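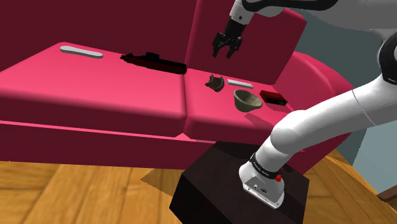
The Lenoline budget has been through so many versions now that I've stopped naming the files and just let the newest one float to the top of the folder. Lenoline is our little project to get an arm picking stray things up off furniture, which sounds easy until you start pricing it. I do the buying and a fair bit of the planning, so I look at our renders in a slightly odd way. Everybody else sees a grasping problem, and I see a shopping list! Take the pink sofa one. The arm's base is up on a dark wooden pedestal in front of the seat, and my first thought was that the pedestal had no line in the spreadsheet. There was a line for the arm, a line for the gripper, a line called "misc" that I'm not proud of, and nothing whatsoever for the thing the arm stands on. So that got added, and the rest of this page is more or less what followed from it.

I've kept my notes short where I could and let them run on where I couldn't. If you're pricing something similar, help yourself, and please send me your list too, because I'm sure there are still holes in mine.

The pedestal

I asked Bunau for a price on a stand, and the quote came back at $1,251 with leveling feet, cable pass-through and delivery. I gasped a bit. Then I priced it the other way, as lumber plus hardware plus two afternoons of somebody's time, and it got a lot closer to that number than I wanted it to. A box is easy to draw and a pain to make stiff. An arm swinging its own weight around wants something under it that doesn't rock, and our lab floor is not what anybody would call flat.

We haven't settled it. Right now the Bunau stand is in the spreadsheet as the "real" figure and the homemade one is in a comment next to it. I'd like to keep the bought one, mostly for the feet. If we do build our own, I want ballast in the bottom and a proper steel plate on top, and both of those need to be on the list before anyone heads to the lumber yard.

Height is the other thing. I've put the top of the stand at 28 inches in the request, and I asked for a version we can shim. Sofas vary a lot! We measured a few at a thrift store one Sunday, and I could have used an extra column for how far your tape measure sinks into the cushion.

The gripper

A black parallel gripper with two fingers is what we've modeled, and it's what I've priced. Stemen sells one in the size we want for $986, fingers included, coupling plate not included. (The coupling plate is a separate line. It is always a separate line.)

What sent me back to the quote was the stuff on the cushions. There's a wide-rimmed bowl, a flat gray bar, a black model submarine, a brown ridged thing a bit like a comb, and one set of fingers is supposed to cope with the lot. Flat pads are fine for a bar. I'm less sure how they'd feel about a submarine with a conning tower in the middle. So I've added spare fingers, a sheet of rubber for pads, and some printing time so we can make our own shapes. None of that is expensive, but all of it has to be ordered, and the rubber had the longest lead time of anything on that page — go figure.

I also asked Stemen whether the finger mounts are the same across their sizes. They are, so if we end up needing a bigger one we don't throw away all the fingers we've made. Ask this before you buy. It took one email.

The arm

This is the big line, and the one I've got the least to say about, since it's mostly decided by what the software people already know how to drive. I did get a used price from Furtună, who take back arms from small factories and check them over. It was tempting. The catch was that the used one came with an older controller, and an older controller meant a different cable, and a different cable meant a different adapter, and by the time I had all those in a row the saving had shrunk quite a bit.

Still, I left the Furtună quote in a second tab. If the October money comes in smaller than we asked for, that's the tab I'm opening.

A few things I now ask every arm seller, new or used:

What comes in the box, down to the screws.
How long the power cable is, and whether a longer one exists.
Whether the stop button is included or sold separately.
What the bolt pattern on the base looks like, with a drawing please.
Who pays the freight if it has to go back.

That last one got me a long silence from one seller and a very nice, clear answer from another. You can guess which one moved up my list.

The sofa itself

Yes, we have to buy a sofa. In the simulated room it costs nothing and it's a lovely deep pink, and I would love to tell you there's money for a deep pink one. There is not. I've put in a secondhand two-seater with loose cushions, and the seam between the cushions matters more than the color. Small things love a seam. I lose pens in ours at home all the time, and if the arm can't deal with that spot we'd like to find out on a cheap couch.

I'm also asking for a second set of cushion covers in a different shade. The vision folks want variety, and I want something that goes in the wash. Everyone's happy. Covers are priced, foam isn't, and I should fix that, because one of the thrift store sofas we sat on had basically no foam left and I don't want to be surprised by it later.

The rounded armrest is worth a word too. It takes up room on the side where the arm would like to swing, and a square one would take up room differently, so I've asked for the stand to be movable. Locking casters were the first idea. Then we thought about casters plus a rocking arm for maybe a minute and went back to feet. Two people can shuffle it.

Objects to pick up

My favorite line on the whole budget, and the one that gets the most questions from the people who approve it! I've asked for a box of household odds and ends, and I wrote it just like that. It came back with a note asking for detail. So now it lists bowls, blocks, small boxed items, toy vehicles, brushes and combs, and "other objects commonly left on seating," a phrase I will be using for the rest of my life.

Buy doubles of anything you like. Things get dropped, or go home in somebody's pocket, and then your tests don't match the earlier ones anymore. I learned that on a different project with a mug that had been discontinued. We spent far too long hunting for that mug.

What I forgot the first time around

Besides the pedestal, these all turned up late: the power strip with its own switch, the mat for the floor, cable covers, a rolling cart for the computer, a fire-safe spot for the printer, shipping on absolutely everything, and a locking cabinet for the odds and ends. Added together they came to more than the gripper, which made me sit back in my chair for a moment.

I've also set aside $2,000 as a plain reserve. It isn't assigned to anything and I've been asked more than once to assign it. No! It's for the thing I haven't thought of yet. On the last project that was a door that was too narrow, and the time before that it was a customs fee.

Where the money goes first

If we get approved in pieces, the order I've proposed is stand, sofa and objects first, then the arm, then the gripper and its bits. It looks backward, I know, and I got some raised eyebrows. But the sofa and the stand let us tape out the floor, check the reach with a broom handle, and find out where the outlets are while we wait on the arm. The simulated work carries on meanwhile and doesn't need anything from me except patience and the occasional graphics card (separate budget, thank goodness).

Still open as of this version: bought stand or built stand, new arm or the Furtună one, and whether a floor mat counts as equipment or as a supply. I've had two different answers on the mat. I'm going with supply until somebody sends the form back.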